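Clorasitz publishes its equipment plan for two-arm packing tables

Vatmont, September – Clorasitz, a company which repacks returned shoes for online shops, today published its plan for buying small robot equipment for its Vatmont site. The plan has the name Sonis. It covers the purchase of six two-arm tables in two steps, the spare parts, the training of staff and the money which is put aside for repairs.

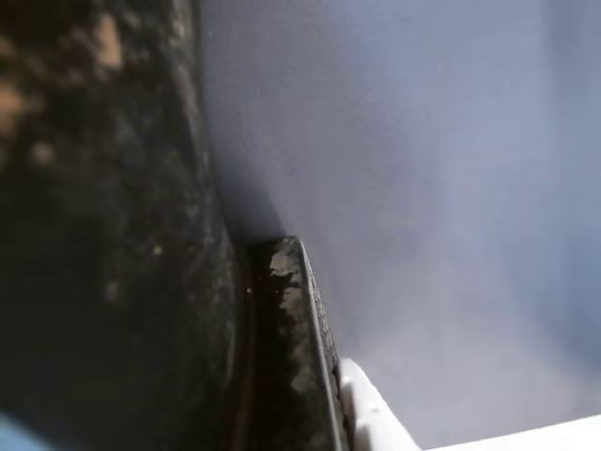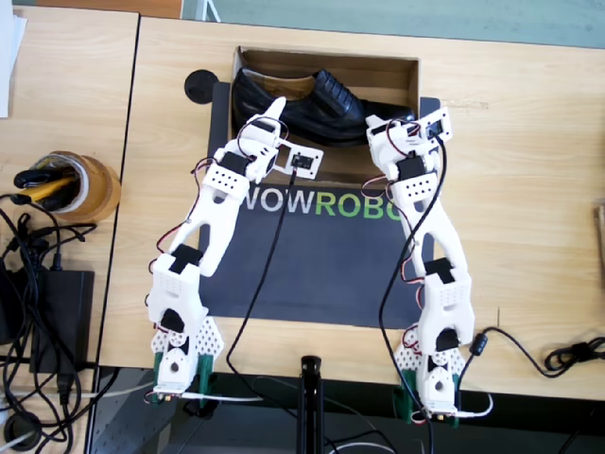 Work at the Vatmont site. First picture: a very close view. Second picture: two white robot arms at a table, with a black lace-up shoe in an open cardboard box.

Clorasitz receives shoes which customers have sent back to the shops. Each pair must be taken out, looked at, put in the right position and closed again in a box. At present all of this is hand work. The company has wished for several years to give a part of it to machines, but the offers it received were for large cells with fences and a fixed conveyor, and these did not fit in the rooms in Vatmont. The ceiling is low on the packing floor and the lease does not allow new anchors in the concrete.

The Sonis plan takes a smaller way. A station in the plan is one table, two light arms, the cameras, a computer, the power supplies and the cables. The budget price for one complete station is $2,484. This price includes the table and delivery to Vatmont, and it does not include the work hours for assembly, which are in a separate line.

What will be bought, and when

In the first step Clorasitz will buy two stations from Ajayi, a reseller of light automation equipment. They will be placed in the room beside goods-in. In the second step four more stations will follow, if the results of the first step are accepted by the operations department and the finance department together. The order for the second step is not signed. Ajayi has agreed to hold the unit price for 90 days after the first delivery, and Clorasitz has to make its decision inside this time.

The company asked three suppliers for an offer. The lowest price was not from Ajayi. The difference was in the spare parts: one supplier could not promise single servo motors, and asked that the customer should always buy a full arm. Another supplier had good prices for the motors but wanted payment before shipping for every order, also for very small ones. Ajayi accepted payment after delivery and sells each part with its own number.

"We compared the price of the arm for too long," the operations department of Clorasitz writes in the introduction to the plan. "After some weeks we made a new table in which the arm was only one line, and the other lines were the things that wear out, the things that get lost and the hours of our own people. The order of the three suppliers changed."

Spare parts and wear

Each station receives a spare parts box with a budget of $187. The box holds servo motors, finger parts, screws, one camera cable and one power adapter. The plan describes how the box is checked: at the end of each month the shift leader compares the contents with the printed list in the lid and sends the missing items to purchasing. Parts are ordered also when only one is missing.

Printed plastic parts are treated in a different way. Clorasitz will buy a first set of brackets and fingers with the stations and will have later sets made by a local print shop in Vatmont. The files are included in the purchase, and the contract says that Clorasitz may change them for its own use. The company asked for this point in writing. Finger shapes for a stiff leather shoe and for a soft textile shoe may be different, and the department expects to try several before it decides.

The plan also has a line for cleaning. Returned goods bring dust and soil with them, and packing tape leaves glue on the tables. Cloths, brushes and small vacuum heads are now part of the equipment budget. Before, they were paid from the general budget of the building, and for this reason it was difficult to say what a packing place really costs per year.

Cables

A full page of the plan is about cables. During the preparation the company noted that questions about cable length, strain relief and the place of the power adapters came up more often than questions about the arms. The following rules will be used for all stations:

Power adapters are fixed under the table or in a tray at the side.
Camera cables are ordered one size longer than the measured way and are tied at two points on the arm.
Each cable has a label at both ends.
A station is not accepted from the supplier before the labels are complete.

The material for this is small in cost. The time is larger, and it is planned as half a working day for each station.

Work hours and training

Assembly and first setup of the two stations will be done by the technical team of Clorasitz, with remote help from Ajayi. Four employees from the packing floor will be trained on the stations during the first step. They stay in their present pay group during the training and their places on the floor are filled by the normal reserve. The training plan was discussed with the employees before the order was written.

The first lessons are simple. The trainees learn how to switch a station off safely, how to change a finger, how to see that a camera has moved, and how to write an entry in the fault book. Guiding the arms through a task comes after that. The company asks that every fault is written down, also those which were solved in one minute, and the entries will be used to calculate the spare parts budget for the next year.

How the first step will be judged

Clorasitz has decided on the questions before the equipment arrives. The first is the cost per month of keeping one station in working order, including the hours. The limit for purchased parts is $90 per station and month. The second question is how many working days a station is out of use while it waits for a part. The third is the opinion of the four trained employees, which is collected in writing by the human resources office.

Speed is measured too, but there is no speed target for the first step. The department explains that the two stations will spend much of their time on recordings and on trials with different boxes, and a number for speed from this period would say little. A target will be set for the second step.

If the limit for parts is passed in two months one after the other, the second step is moved to the next budget year. In this case the two stations stay in Vatmont and are used for training.

Payment and ownership

The stations will be bought and not leased. A leasing offer was studied, and it was clearly more expensive over three years. It would also have required that all changes be approved by the leasing company, including changed fingers. Clorasitz will write the stations off over three years. Computers and cameras have their own line in the asset list so that they can be replaced earlier than the arms.

Old parts are kept for one month after replacement and are then given back to Ajayi, who takes motors and electronics for recycling without a charge. Plastic parts are collected by the print shop.

Advice for other companies of similar size

Clorasitz has received questions from other small companies in the region and has added a short page to the plan for them. It recommends asking for a price list of single parts together with the first offer, and asking how long these parts will be available. It recommends to measure the table and the room before speaking about models. Companies should also decide early who has the right to order a part for a small amount without a second signature. At Clorasitz this right was with purchasing only, and the shift leaders now have it up to the value of one spare parts box.

The page contains the empty calculation sheet which was used for the comparison of suppliers. The names and prices of the other two suppliers are removed.

The plan can be requested in English from the Clorasitz office in Vatmont, in print or as a file. Visits to the station room are possible for groups of up to five persons after the first delivery, in the morning from 9 until 11. Visitors should wear closed shoes and should register one week before.

About Clorasitz

Clorasitz inspects, cleans and repacks returned footwear for online shops. The company works at one site in Vatmont.

About Ajayi

Ajayi sells light automation equipment and single spare parts to small workshops, schools and packing companies.

Press contact

Clorasitz, Communication Office, Vatmont
Please write "Sonis" in the subject line.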